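Gripper bench, February, 4:10 pm

Left gripper faulted again during the container and shelf task. Log shows the jaw position reading stuck at 964 while the jaws were still moving, then a jump to 1090. Same thing at entry 2982. Right unit clean all afternoon.
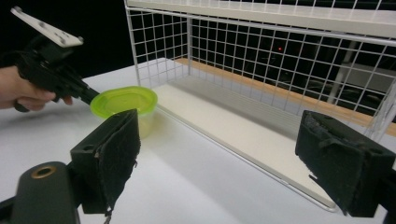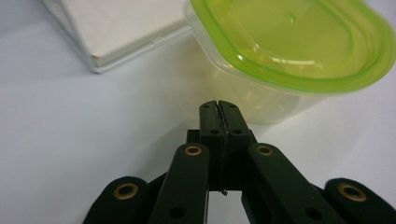
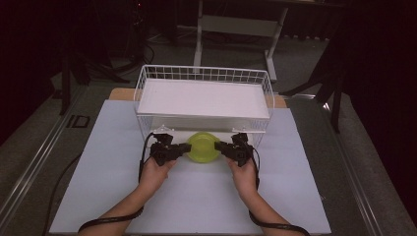 Green-lidded container, Brinus setup. Second shot: jaws closed.

Swapped the cable first, no change. Reseated the encoder board and ran 600 cycles with no fault, but I don't trust it yet. Pads are frayed on the inner faces, so order new ones from Lutix.

Left unit stays tagged out until the board is replaced. Don't run it on the Gape firmware.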